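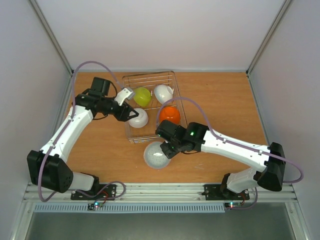

按Baiba Mockus的看法,碗洗完放在沥水架上过夜,等于这顿饭没有收尾。她在我上一篇文章下面留了很长一段话,大意是:洗、擦、放回柜子,三个动作连着做完,才算把厨房交还给第二天早上;架子只是中转的地方,谁家的架子上常年有碗,谁家就常年有一件没做完的事。她还说,柜子是给碗用的,桌子是给人用的。

这段话我读了几遍。她的意思我懂,我母亲那一辈也是这么教的。但我不同意,这篇就专门说这件事。

先说擦碗。擦碗要用布,布的问题比碗大。一块擦碗布,擦第一只碗的时候是干的,擦到后面已经湿透,最后几只碗等于是用一块湿布抹了一遍。抹完看上去没有水珠,放进柜子,柜门一关,碗底那一圈还是潮的。碗和碗叠在一起,潮气出不来,过两天拿出来,碗口有一股说不清的味道,只好再冲一遍。我家以前就是这样,吃饭之前先把碗冲一遍,冲完再用布擦,布还是那块布。

要把这件事做好也可以,需要好几块布,每天换,每天洗,洗完晾透。这样一来,擦碗之外又多出一件洗布晾布的事。布晾在哪里?多半晾在水槽边上或者烤箱把手上,厨房里照样有一样东西没收起来。Baiba Mockus说架子上有碗就是事情没做完,那么把手上搭着的湿布算不算做完了?

我的办法很简单:洗完,冲净,放上架子,走开。第二天早上碗是干的,要用就从架子上拿,用不着的再收。架子替我干了擦碗布的活,我睡觉的时候它在干。

有人会说这是懒。我不反对这个字,但家务里的很多进步都是从懒来的。拖把加了长杆,是不想跪着擦地;锅做了两个耳朵,是不想用抹布包着端。一个动作省掉了,结果没有变差,那这个动作就可以省。擦碗属于这一类。玻璃杯可以例外,水渍留在玻璃上难看,来客人之前擦一擦是应该的。刀也例外,刀要擦,要马上擦。铸铁锅更不用说。我说的是碗和盘子,每天吃饭用的那些。

接下来说架子本身。沥水架这种东西,商店里卖得很杂,有塑料的,有竹的,有金属丝的,有单层双层的,有带接水盘的,有架在水槽上面的,还有一种装在吊柜里,拉开柜门才看得见。装在吊柜里的那一种我最不喜欢。它的好处是看不见,坏处也是看不见。水往下滴,滴在托盘里,托盘在柜子里,很少有人记得去倒。等想起来的时候,托盘底下已经有一层滑的东西。放在明处的架子,脏了当天就能看见,看见了就会去洗。

竹架子我用过一个,Kukard的,花了84块。新的时候好看,颜色浅,和木头桌面很配。用到第二个冬天,接缝的地方开始发黑,刷不掉。我在太阳底下晒过,用小苏打搓过,黑的还是黑的。后来拿去放花盆了。塑料的不发黑,但会发黏,尤其是靠近灶台的那一面,油烟落上去,过一阵就要用热水泡。而且塑料架的底通常做成一整块,开几道缝,水漏得慢,碗口朝下扣着的时候,那一圈边正好坐在水里。

金属丝的最好。接触面小,一根丝碰到碗只有一条线,别的地方都是空气。碗干得快不快,主要看空气走不走得动,和架子贵不贵没有关系。买的时候看两处:丝和丝之间的焊点有没有毛刺,四只脚是不是一样高。焊点有毛刺的会划盘子底,也容易先锈。脚不一样高的,放上去一推就响,每放一只碗响一声,很烦。镀层薄的架子便宜,头一年看不出差别,锈都是从焊点开始的,所以焊点要用手指摸一遍,别只用眼睛看。

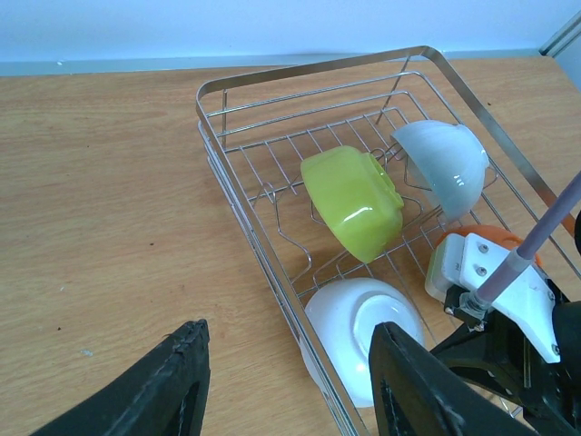
我对放碗的方法也有意见。多数人放碗是扣着放,碗口朝下,觉得这样水流得最干净,还不落灰。水确实流下来了,可是碗里面那一团湿气也被扣住了,底下要是再垫一块布或者一张垫子,就更出不去。侧着放要好得多,让碗斜靠在丝上,碗口朝着一边,水顺着碗壁流到最低的那一点,滴下去,剩下的交给空气。折来折去的金属丝隔出一道一道的槽,本来是给盘子竖着用的,可照片里那只黄绿色的碗侧过来搁在架子当中,碗口斜着露在外面,旁边浅蓝灰的那只也是侧着卡在槽里,我看这就是对的放法。

侧着放有一个缺点,占地方。扣着放能挤,侧着放不能挤,两只碗一挨上,挨着的那一块就干不了。所以架子不能装满。我给自己定的规矩是最多6件,多出来的要么马上擦干收走,要么分两拨洗。这个数不是从哪里算出来的,是我那个架子放到这么多就该停手了。架子大的人家自己定。重要的是要有一个停手的数,没有这个数,架子就会变成一座山,最上面是锅盖,锅盖底下是漏勺,漏勺底下才是碗,拿碗的时候全部塌下来。

Baiba Mockus反对的,我猜就是这座山。这一点我和她站在一边。架子上堆成山的厨房我也去过,主人每次都从山脚下往外抽一只碗,抽完再把一只洗好的放到山顶上,底下的东西可能几个月没动过。但这是堆的问题。因为有人把架子堆成山,就说架子不该放碗,道理上讲不通。衣柜也有人塞到门关不上,没有人因此主张不要衣柜。

再说她那句“柜子是给碗用的,桌子是给人用的”。这句话听着顺,细想站不住。桌子给人用,人用桌子做什么?吃饭,切菜,择豆子,写账单,放刚买回来的东西。碗也是人用的,碗放在桌上等着被用,和碗在柜子里等着被用,差别只在开不开那扇门。对一个高个子来说,这扇门不算什么。对小孩、对腰不好的人、对一只手抱着孩子的人,吊柜的第二层就是够不着的地方。我姑姑住在Dzene,手抬不过肩,家里的碗全在吊柜里,每次吃饭要踩凳子。去年我劝她把常用的碗挪到桌上的架子里,她嫌不好看,拖到九月才动手。挪完以后凳子搬去阳台了,她再没提过好看不好看。

常用的碗就那么几只,这是另一个该说的地方。每家柜子里的碗都比用的多,多出来的有结婚时别人送的,有超市积分换的,有成套买来只剩半套的。每天拿出来用的,翻来覆去是那几只。我家也是,两只白的,一只橙色的,还有一只大的用来拌沙拉。它们从架子上拿下来,用完,洗掉,回到架子上,一年到头没进过柜子。柜子里的那些一年到头没出来过。照Baiba Mockus的标准,我每天要把这几只碗送进柜子一次,再请出来三次,请出来的时候还要小心别碰到前面那一摞用不着的。我看不出这里面有什么必要。

所以我的主张是把次序倒过来:常用的碗住在架子上,柜子留给不常用的。架子在桌上有一个固定的位置,靠后,靠墙,前面留出一块够放一块砧板的地方。它不是临时摆在那里的,它就该在那里,和水壶一样。没有人会说水壶放在台面上是一件没做完的事。

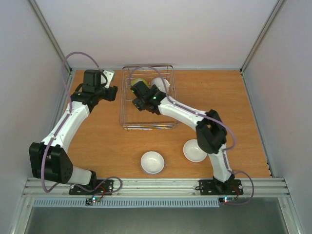
位置固定下来以后,有几件小事要跟着改。第一件是水。架子靠墙放,水会滴在桌面上,木头桌面尤其怕这个。我见过有人在架子底下铺一条毛巾,铺了一个月不换,掀开来桌面上一块白印。要铺就铺能拎起来倒水的东西,浅盘、烤盘都行,每天早上倒一次。我自己更喜欢在水槽上方先把碗甩两下,甩完再放,桌面上基本没什么水,有几滴就用手边的纸一抹。甩这两下比擦一只碗省事得多,去掉的水不见得少。

第二件是灰。不少人不肯把碗放在外面,理由是落灰。一只每天都用的碗,从洗完到再用,中间也就几个钟头,落不了多少。落灰的是那些不用的碗,不用的碗本来就该进柜子。如果架子上有哪一只碗落了灰,那只碗就是在告诉你它不属于架子。我大概每个季度会发现一只,收走,空出来的地方不急着补。

第三件是碗的样子。碗常年在外面,人就会注意它们的颜色。这一条算是题外话,我也没有很强的意见。有人喜欢全白,觉得整齐;我觉得有一两只颜色亮的更好,找起来快,孩子也容易认出自己的那只。全白的碗摆在浅色的墙前面,早上没睡醒的时候真要看一会儿才分得清大小。不过为了摆出来好看专门去买一套新碗,就没有必要了。Trirkeo最近那一套四只装的卖829,颜色是好看,碗底的圈足却做得很深,扣着放会存一圈水,侧着放又容易滚。摸过以后我放回去了。

说到圈足,多讲两句。买碗的人看花色,看厚薄,看能不能进微波炉,很少有人把碗翻过来看底。底上那一圈如果高而且没有缺口,碗扣过来的时候就是一只小水池,洗完水留在里面,端进柜子的时候正好淌一手。有的碗圈足上磨了一个小口子,水自己会流走,多这一个口子,用的人少多少麻烦。我希望做碗的厂家都加上它。在Piklow的旧货柜台上,老碗里倒是能碰到有这种口子的,价钱也低,缺点是配不成套。对我这种不在乎成套的人,这不算缺点。

浅碗和深碗也不一样。浅的小碗放在架子上不大听话,侧着卡不住,常常自己翻过去,口朝天躺着,碗底汪着一点水。对付小碗我现在的办法是放在架子外面,在旁边的木板上斜靠着架子的边,口朝外。几只小碗放得开一点,比硬塞进槽里干得快。盘子最好办,竖着插进槽里就行,中间隔一道槽,不要一道挨一道插满。

再回到收尾的问题上。Baiba Mockus的留言里有一句我一直记着,她说晚上走出厨房的时候,台面上什么都没有,心里才踏实。我相信她。每个人踏实的标准不同,她的标准是台面空,我的标准是水槽空。水槽里没有东西泡着,灶台擦过,垃圾扎好口,架子上的碗各靠各的,我就可以关灯。要是为了台面上什么都没有,多站一刻钟去擦碗、叠碗、开柜门、关柜门,我心里反而不踏实,会想这一刻钟本来可以坐着。

我也知道,写家务的人容易把自己的习惯说成道理。前一篇发出来以后,Reet Eglītis来信问我,如果厨房只有一张小折叠桌,吃饭也在上面,架子放哪里。这个问题问得对,我上次没有写到。桌子小到放了架子就没法吃饭的,那就不要放,吃饭要紧。可以买窄的,放在冰箱顶上或者窗台上;也可以就老老实实擦干收走,碗少,擦起来很快。我反对的是有地方放架子的人,因为觉得“应该收起来”,每天晚上再加一道工。

还有一种情况,家里不止一个人洗碗。一个人洗,一个人擦,站在一起说说话,这种擦碗我不反对,那已经是另一件事了。我父母就是这样,父亲洗,母亲擦,二十多年没有换过。我小时候以为擦碗是必须的,后来自己住,一个人洗一个人擦,擦了大半年,有一天晚上太累,把碗往架子上一放就去睡了。早上起来摸了摸,全干了。从那天起那块布就改去擦窗台。

下一篇打算写锅盖。锅盖没有一种架子真正放得好,插在盘子的槽里会往前倒,挂在柜门背后一开门就响。我试过几种办法,都不满意,手头有好用的,欢迎写信告诉我,请写明锅盖的尺寸,最好连把手的高度也量一下。

本网站使用Cookie来改善您的浏览体验。继续浏览即表示您同意我们使用Cookie。接受 | 管理设置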